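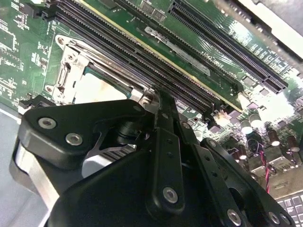 Products > Theater Equipment > Playback > Trungate Matinee Player

Print this page
E-mail this page

Overview | What's Included | Setup | Support | Ordering

Trungate Matinee Player

The Matinee Player runs the movie program at a small theater from one box. It holds the features, trailers, shorts and house slides, plays them in the order you set, and sends picture and sound to the projector and amplifier you already own. It is meant for single-screen theaters, libraries, school auditoriums, museums and film clubs that show movies on a regular schedule and don't have a full-time projectionist.

It is not a digital cinema server and will not play encrypted theatrical prints. If you book first-run titles from the studios on locked drives, you need different equipment, and we would be glad to talk that over by phone before you buy anything. The Matinee Player handles unencrypted files and discs, the formats that repertory houses, festivals and nonprofit screening series receive most often.

What it does

You build each show in Flevitz, our scheduling software, which comes installed on the player. A show is a list. A typical one has a walk-in slide loop, a reminder about phones, two or three trailers, a short, the feature and a closing slide. Each item can start by itself when the one before it ends, or it can wait for someone to press the Go button. Most theaters set the walk-in loop to wait, so the host can finish speaking, and let the rest of the show run.

Flevitz checks every file when you add it. It reports the running time, the picture shape, the frame rate and the audio channels, and it puts a yellow flag next to anything that may cause trouble, such as a trailer with sound on only one side or a feature that arrived without its subtitle file. A red flag means the file will not play. You can still save a show with yellow flags in it. You cannot save one with a red flag.

Picture shape is stored with each item. If your trailers are widescreen and your feature is an older movie in the squarer shape, the player switches between them and can tell a motorized masking system to follow. Theaters with hand-drawn curtains can put a pause and a note to the operator in the list.

Volume is also stored with each item. Trailers are often mixed louder than features, and short films from festival entries come in at every level there is. You set the level once during your check, and the player remembers it each time that item is used. The main volume knob on the front panel still works at all times and overrides everything.

Intermissions can be placed at any point in a feature. The player fades the sound and picture down, shows your intermission slide with or without a countdown, and backs up a few seconds when it starts again. You can change how far it backs up.

Capacity

The standard storage holds over 164 feature films at the quality most distributors supply. A theater that changes its program every week and clears out old titles now and then will not fill it. If you are keeping a permanent collection, for example a museum with its own archive transfers, order the extended storage option below.

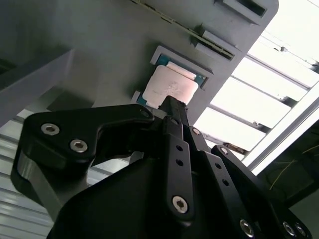 Desktop processor in a gray holder.

Subtitles and captions

Subtitles can be drawn by the player or sent to a separate display below the screen. Player-drawn subtitles can be made larger, moved up or down, and placed in the black area under a widescreen picture if your screen has room for it. Open captions use the same controls.

For showings with audio description, the player has a second audio output that carries only the description track. It connects to most assistive listening transmitters with an ordinary balanced cable. The transmitter and headsets are not included.

What's included

One Matinee Player with rack ears and rubber feet (use one or the other)
One power cord
One front panel disc drive, installed
One Go button on a 20-foot cable
Flevitz software, installed and registered to your theater
One calibration file set, with focus chart, lip sync test, channel check and gray steps
Printed operator guide and a laminated quick card for the booth wall

Not included: projector, amplifier, speakers, video cable. We leave out the video cable because the length depends on your booth. Runs longer than the one from a booth rack to a nearby projector usually call for an optical cable, and we can quote one.

Options

Extended storage. Doubles the standard storage. Factory installed only, so please decide before ordering.

Akolgo hand remote. A small wireless remote for theaters where the host runs the show from the stage or the back row. It has Go, Pause, volume up, volume down and house lights. The house lights button works only if your dimmer is wired to the player. Range is good through an open auditorium and poor through a block wall — if the player sits in a closed booth, order the window antenna with it.

Second Go button. Same as the one in the box. They can both be plugged in.

Rack drawer. Fits directly under the player and holds discs, the quick card and a keyboard.

Size and weight

The player takes up four spaces in a standard equipment rack and needs one open space above it for air. On a shelf, leave a hand's width clear on both sides and at the back. Packed for shipping, the carton weighs 83 pounds, most of that being the case and the power supply. Two people should carry it up booth stairs.

Fan noise is low but it can be heard in a quiet room. We don't recommend putting the player in the auditorium itself unless it goes in a ventilated cabinet.

Setup

Most theaters set up the player themselves in an afternoon. Connect video to the projector, audio to the amplifier and the network cable if you have one. Turn on the amplifier last. The first time it starts, the player asks for the name of the theater, the shape of the screen and the number of speaker channels. After that it opens the calibration files.

Run the lip sync test before anything else. Sound and picture travel through different equipment and nearly always arrive apart by a small amount. Sit in the middle of the house for this test, not in the booth. Adjust the delay until the clap on screen and the clap in the speakers match, then save.

Next, run the channel check and listen for each speaker in turn. If the left and right voices are swapped, fix it at the amplifier and leave the player settings alone.

A network connection is not needed for playback. Some theaters connect the player only to load files and unplug it during shows. Either way is fine.

In use

Refugio Gallegos programs the weekend series at the Stovosia, a single-screen theater that put in a Matinee Player in May. "We show a cartoon, a newsreel and a feature, the way it used to be done, and every one of them is a different shape and a different volume," he told us. "I used to stand there with my hand on the knob. Now I build it in the morning and check the first minute of each piece." He also asked for a way to copy last week's show and swap out the feature, and that is now in Flevitz under the Shows menu as Copy and Replace.

Updates and support

Flevitz updates are free for as long as you own the player. They never install by themselves. When one is ready, a line appears at the bottom of the main page, and you choose when to run it. Please do not run an update on the day of a show.

Phone support is open until 9 p.m. Central, including weekends. Jannik Haberkorn handles questions about file formats and can look over a problem file if you send it in ahead of your screening. Send it early in the week if you can; features take time to upload.

The warranty covers parts and labor for three years. Disc drives wear faster than the rest of the machine, and they are covered for one year. A replacement drive slides in from the front and does not require opening the case.

A note on licensing

Buying a player does not give you the right to show movies to the public. That includes free showings and showings at schools and libraries, with some exceptions for classroom teaching. You need a license from the distributor or its agent for each title, or a blanket license that covers it. Flevitz has a notes field on every item where you can enter the license number and the last date you are allowed to show it. If a date is entered, the item gets a yellow flag once the date has passed.

Ordering

Players are built to order. Please have ready your screen shape, the make and model of your projector, the number of speaker channels, and the distance from the rack to the projector. Purchase orders are accepted from schools, libraries and government agencies. Trade-ins of older Trungate players are accepted in any condition — call for an amount before you ship one.

Overview | What's Included | Setup | Support | Ordering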